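Subject: Re: Shared kitchens: mug stands, plate racks and produce baskets
From: Reda Berrada, Residential Services, Povness House
To: Kitchen Liaison List

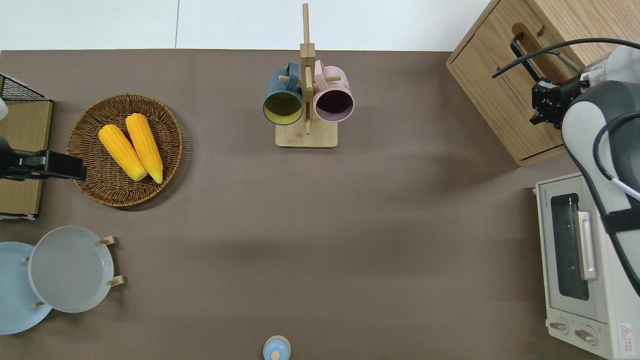

Dear colleagues,

Thank you for the replies to my circular of last month concerning the arrangement of tableware and fresh food in the shared kitchens. I received responses from 19 kitchens, and I am grateful to those who took the trouble to consult their residents before writing. The message from the Clestness building raised most of the points made elsewhere, and I have therefore quoted it below and replied to it at length. Unless a kitchen has been told otherwise, the replies should be taken as applying to all.

On [September], the Clestness kitchen liaison wrote:

> We have discussed the proposed arrangement and have the following comments.
>
> 1. Mug stands. Residents like having the mugs out, but there is disagreement as to whether a mug stand belongs on the table or on the worktop beside the kettle. On our table it was knocked twice in the first week. Could the position be left to each kitchen?
>
> 2. Plates. The small wooden dish stands hold the plates well enough, but they take very few. We have far more plates than stands and do not know where the remainder are supposed to go.
>
> 3. Baskets. We are content with a wicker basket for fruit and vegetables. Some residents have asked whether it may be used for bread, and one has been using it for post.
>
> 4. Middle of the table. The circular says that this is to be left clear "at all times". We assume that this does not include mealtimes.
>
> 5. Boxes. Several boxes from the Hellwig delivery remain in the kitchen. Are we to keep them or put them out?
>
> We should also like to know whether the budget will cover replacement mugs.

I shall take these in the order in which they were put.

Mug stands. The position may be left to each kitchen, subject to two conditions. The stand must not be placed within reach of the hob, and where it is kept on the table it should stand at the far edge, away from the side on which people sit down. The Vutden kitchen has kept its stand at the back of the table since the spring and reports no breakages. Mugs should be hung by the handle with the opening facing down, and should be dried before they are hung. Residents are asked to spread the mugs evenly on either side of the post. A stand with all its mugs on one side is easily tipped, and I suspect that this accounts for at least one of the two incidents at Clestness.

Several kitchens asked whether mugs must match. They need not. A dark teal mug and a pale pink one will hang on the same stand perfectly well, and residents have told us that they find different colours easier to keep track of. We have no plans to return to plain white.

Plates. The wooden dish stands are intended only for plates in daily use. They were never meant to hold the full stock of a kitchen, and I accept that the circular did not make this clear. The remainder should be stacked flat in the lower cupboard, with the larger plates underneath. Where the cupboard is full, please let me know the number of plates you wish to have removed and we shall arrange collection. At the last inventory the residences held 1,491 plates between them, a figure which surprised everyone in this office, and there is no need for any kitchen to keep more than it uses.

I would ask that plates be placed in the stands one at a time and that they be taken from the front. A plate pulled from behind another will chip sooner or later, and the chips are almost always on the rim. Chipped plates should be withdrawn and not put back for somebody else to find.

Baskets. The wicker baskets are for fruit and vegetables which do not need to be kept cold. Bread should go in the bread bin, as crumbs work their way into the weave and are difficult to remove. Post should go in the pigeonholes in the entrance hall.

There were a number of questions about what may be left in a basket and for how long. Apples, onions and citrus fruit may be left until they are used, provided that someone looks through them every few days. Corn on the cob is best eaten promptly. Where it will not be cooked within a day or so it should be moved to the refrigerator, preferably still in its husk, and labelled with the resident's name. Corn which has already been husked dries out quickly in a warm kitchen and should be wrapped. Soft fruit should not be put in a wicker basket at all.

Baskets should be emptied and shaken out once a week. They may be wiped with a damp cloth, but they must not be soaked or put through the dishwasher. I mention this because 11 baskets have already been returned to us in a condition which suggests that they were.

Middle of the table. The assumption made by Clestness is correct, and the words "at all times" were ill chosen. The intention is that, between meals, the objects which live on the table should be kept towards its edges, with the centre free, so that the next person can sit down to eat or work without first having to move other people's belongings. At mealtimes residents may of course use the table as they please. The revised wording will read: "Between meals, the middle of the table is to be kept clear."

I have been asked by two kitchens whether tablecloths are permitted. They are, if the kitchen is willing to wash them. The tables can otherwise be wiped down with warm water and a little washing-up liquid. Scouring powder leaves pale marks on a brown top and should not be used.

Boxes. Boxes from the Hellwig delivery may be flattened and put out with the paper recycling once the contents have been checked against the delivery note. Please do not flatten a box until the check is complete, as breakages cannot be returned without the original packing. Any kitchen which wishes to keep a box for storage may do so, on the understanding that it will be kept off the floor and away from the sink.

Wire racks. Clestness did not raise this, but others did. The wire racks supplied in earlier years may remain in use where residents find them convenient. They are best suited to items which need air around them. They should be wiped dry when they have been under wet crockery, and any rack on which the coating has begun to lift should be reported.

Replacement mugs. The budget for the present year allows for 255 replacement items across all kitchens, mugs and plates together. More than half of this has been allocated. Requests will be met in the order in which they arrive, and should state the kitchen, the item and the number required. We are not able to replace mugs which have been taken to bedrooms and not brought back, and liaisons may wish to arrange a collection from the corridors before sending a request. When Vutden did so, its request was withdrawn the same afternoon.

The revised guidance will be sent to this list before the end of the month and a printed copy will be placed in each kitchen, inside the door of the cupboard above the worktop. Comments on the draft should be sent to me directly and not to the whole list, with the exception of any point which you believe affects other kitchens.

Liaisons who have yet to reply to the original circular are asked to do so by noon on the final working day of the month. A reply stating that there are no comments is sufficient.

Yours faithfully,

Reda Berrada
Residential Services
Povness House

You are receiving this message as a subscriber to the Kitchen Liaison List. To change your subscription, write to the list office.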